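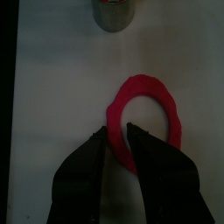

Dedos angulados o planos para masa blanda

rattana_ruangrit
Comparo los dedos negros angulados con los planos de Claeys. Con el anillo de masa roja prefiero un dedo por dentro y el otro por fuera. El controlador es Rornico, apertura máxima 40 mm. ¿Alguien usa otro ajuste?

anayeli_j
No estoy de acuerdo. La punta fina marca la masa. Yo pondría los planos, y fuerza en 2.
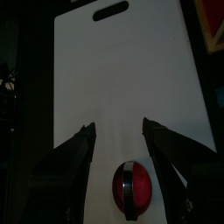
Re: objetos duros y redondos

rattana_ruangrit
Para la pieza roja de banda negra, sobre la tabla blanca, sí acepto los planos. Para la masa, todavía no.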